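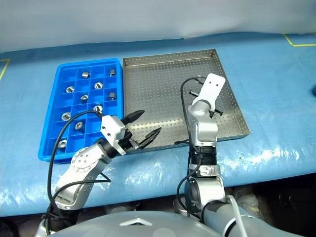 The Tela quote collection has a new section on patience, and it went up Wednesday morning with 179 entries in it. I've been pulling these together since the courage pages filled up, and wow, people have a lot to say about waiting! The hard part was the sorting. I wanted it to work like the blue tray up top, a separate little square for each piece, so that a line about waiting on a bus doesn't end up in with a line about waiting on a diagnosis. I got most of the way there. There are 22 headings now, from "Gardens" to "Teenagers," and a few quotes that could have gone in three of them. I picked one and moved on.

If you used the old page, your bookmarks should still work. The short sayings (anything under a dozen words) are at the top, and the longer passages have their own page because they were making everything crawl on my phone.

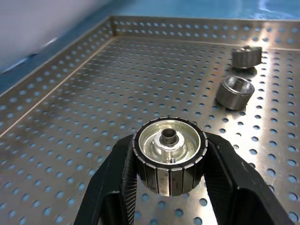
A motor rotor with its ring of magnet segments, seen close up.

The other news is that we're finally cleaning up sources. I went through the patience entries twice and pulled 16 that I couldn't trace to any book, speech, letter or interview. Some of them were favorites of mine, and one had been on my fridge for years with a very famous name under it – I'm not saying which, but I've looked everywhere and there is no sign the man ever said it. Those 16 now sit on a page called "Says Who?" and if you can find where any of them came from, please write in. A page number is best. A link to another quote site doesn't help, sorry, we all copy from each other.

Bùi in Flelleck has already sent a fix for one of the proverbs, which we had chopped in half. The full version is much funnier, and it's under "Cooking" now. Thank you, Bùi!

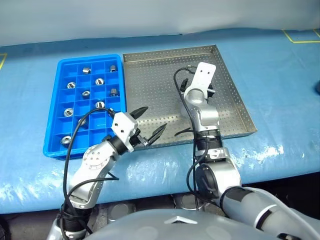
Text by Senthil Rai, Quotes Editor, Tela

Next up is the printed booklet. Ralari is doing the printing again, and we've ordered 1500 copies, the same as for the courage booklet. It should be back in August. It's stapled, fits in a coat pocket, and has one quote to a page with room underneath for your own notes, which a lot of you asked for last time (I had filled that space with little drawings of leaves, and I've taken the hint). The type is bigger too.

I still need suggestions for the back cover. It has to be short, it has to be about patience, and it has to come with a source. Send it through the form on the contact page and put "back cover" in the subject line. I read everything that comes in, though I can be slow to answer in the summer.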